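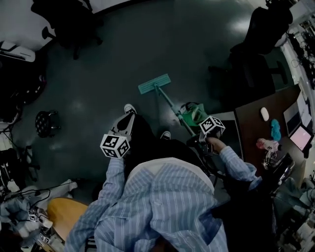

Review: Kutivia Studio Backdrop Kit

Our portrait service used the Kutivia kit for one term at the Warkmont centre, across 13 family and graduation sittings. It comprises two stands, a crossbar and a grey cloth backdrop, and costs $200.

The stands are steady and the colour of the cloth is even under flash. Creases required steaming before each sitting. The carry bag is too short for the crossbar. The kit is recommended for small studios, although larger groups will need a wider cloth.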